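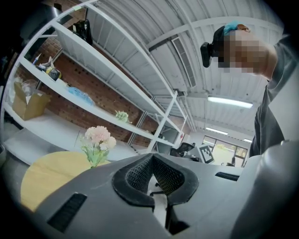

Why does a company write down the cost of a machine over several years, when it paid for the machine on one day?

The machine helps to earn income in each year of its use, so each of these years should carry a part of the cost. We call this part depreciation.

Unit 3: Depreciation
Notes by Bautista Henríquez

Before you calculate, you need three numbers: the cost, the residual value and the useful life. The cost includes delivery and installation. Students often forget the installation, and then every line of the table is wrong.

Straight-line method

Take the cost, subtract the residual value, divide by the years.

Case Talberg. The bakery Talberg buys an oven for 2,679 dollars, delivery and installation included. After nine years it expects to sell the oven for 1,602 dollars.

2,679 - 1,602 = 1,077
1,077 / 9 = 119.67 per year (rounded)

After the first year the book value is 2,559.33. Please keep the cents until the last line of your table.

The book value is not a market price. If Talberg wants to sell the oven in year three, the buyer will not ask for our table - he will look at the oven.

Declining balance method

Now we take a fixed percentage of the book value at the start of each year. The expense is high at the beginning and becomes smaller. Do not subtract the residual value first, but stop when the book value reaches it.

Homework for May

Repeat the Talberg case with a rate of 9 percent, for the first three years. Then read the case Hamel and write which method you would choose for its delivery vans. Half a page is enough.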